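Sanham House Residents' Meeting, July
Notes typed up by me, because I lost the coin toss again

We got going at 7:10 in the upstairs lounge, ten minutes behind as usual, mostly thanks to the kettle. Aqeel Talpur ran things, Wouter Geerts had the money folder, and I wrote it all down on the back of the old laundry rota and then couldn't read half of it, so if I've got you wrong please say so and I'll fix it next month.

Last month's notes
Everyone was fine with them except Wouter, who wanted it on record that he did return the iron. It's on record! The iron is in the hall closet, top shelf. The cord still gets hot near the plug, so please leave it alone until Aqeel has looked at it.

Linen and blankets
We started with the spare room because the Prirkusgate guests are coming at the end of the month and somebody has to make those beds. Aqeel had been through the closet and says the fitted sheets are okay but we're very short on pillowcases that match. I said I don't think guests care if the pillowcases match. Wouter said he cares. We talked about this for far too long — I stopped writing at one point and ate a cookie — and agreed to use whatever is clean and buy 2 plain sets when there's money for it.

Blankets can stay where they are for the summer. The scratchy green one is going to the animal shelter and I don't want to hear any more about it.

Winter clothes sort
This was the big one. We all said in the spring that we'd go through the knitwear before it got put away, and then none of us did, and now it's July and the hall closet won't shut. So the plan is to do it on the beds, one room at a time, with everything laid out flat where you can get a proper look at it. Sweaters first, then scarves and hats, then coats if we've got any energy left (I won't).

Aqeel asked what we're checking for. Holes, pulled stitches, moth damage, loose cuffs, anything that has gone a funny shape. If it needs a small repair it goes in the mending bag, and I'm happy to take that bag home because I like doing it in front of the TV. If it's past saving, it goes in the rag box.

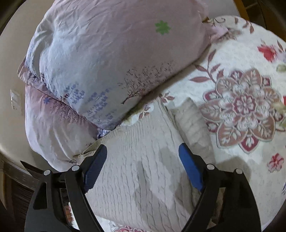 Wouter wanted to know about folding versus hanging, and I got a bit worked up here, sorry Wouter. Heavy knits get folded. Cable knits most of all! They drag themselves down on a hanger and you end up with shoulders like little horns, and I've lost a very good cardigan that way. Lay it face down, bring the sleeves in across the back, fold it up from the bottom in thirds, and don't squash it. We agreed no hangers for anything thick, and Aqeel is going to write that on a card inside the closet door so I don't have to keep saying it.

Washing before storage was agreed too. Cool water, wool soap, dry it flat on a towel. The Pondo tablets we got on sale are not for wool, please, I know they smell nice.

Storage boxes
Wouter priced the lidded boxes at Kobzar and it came to 131 dollars for the full set, and you could hear everybody breathe in. We have 100 left in the house fund. He suggested the smaller set and reusing the two good suitcases under the stairs, and that felt sensible to all of us. Aqeel asked for cedar blocks in each one, and I offered to chip in for those since I'm the one who's scared of moths.

Labels: please write on the short end of the box, big letters, and put your name on if it's yours. Last year we had a box that just said "stuff."

Lost and found
There's still a basket of single gloves by the front door. It gets emptied after the guests leave, so have a rummage.

Any other business
The landing bulb is out again. Wouter has a spare.
Aqeel would like people to stop leaving damp towels on the banister. I went red at this one.
Next door offered us a folding table for 25 dollars. We said no thank you for now, but we might ask to borrow it on sorting day.

Who's doing what
Aqeel: card for the closet door, look at the iron.
Wouter: boxes, bulb, check the suitcases for smells.
Me: mending bag, cedar blocks, these notes.
Everyone: get your own sweaters out before the guests arrive.

We finished at 8:25 and Wouter washed the cups. Next meeting is same time, same lounge, and it's Aqeel's turn to bring the cookies.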